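Ticket 306: Tropes field drops entries on preorder pages
Opened by: Aleksandra Duda
Assigned to: Musyoka Nyamweya
Product: Gokar (author page builder)
Status: Resolved

Reported problem
The trope list on the preorder page for "Jukdale" shows three entries. The author, Beatrice Okoth, entered 11 in the form. The missing ones include "rival bakers," "only one bed" and "grumpy/sunshine." Store links below the list are correct. Same result in two browsers, logged in and logged out.

Steps to reproduce
Open any title with status Preorder. Paste a comma-separated list into Tropes. Save. View the public page.

9:40 – Nyamweya
Reproduced on the test site. The full list is in the database, so nothing was lost on save. Titles with status Published display all entries.

10:15 – Nyamweya
Cleared the page cache. No change. Turned off the Roka theme and went back to the default. All 11 entries display. Fault is in the theme.
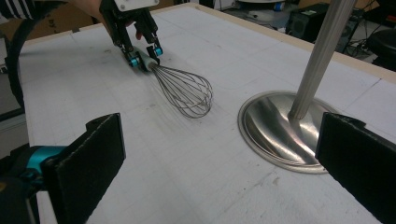

Page 3

11:05 – Nyamweya
The Roka preorder template calls the short version of the list, which stops after the third item. It was written for the newsletter card and copied over. There is also a 30-character limit per entry in the same file. "Fake dating for a cooking contest" would be cut even with the first fault fixed.

11:20 – Duda
Can the character limit go as well? Beatrice has one entry at 35 characters and does not want to reword it. The preorder links go out to her mailing list this afternoon.

1:10 – Nyamweya
Template changed to call the full list. Character limit removed on preorder pages only – the newsletter card keeps both limits. Pushed to the live site and cache cleared.

1:35 – Duda
All entries show on desktop. On my phone the last line of the list runs into the first store button.

2:00 – Nyamweya
Added bottom margin to the list block. Please reload.

2:10 – Duda
Fixed on phone. OK to close.

Follow-up: Chia-hao Tam to check the series page template for the same call. Tracked separately.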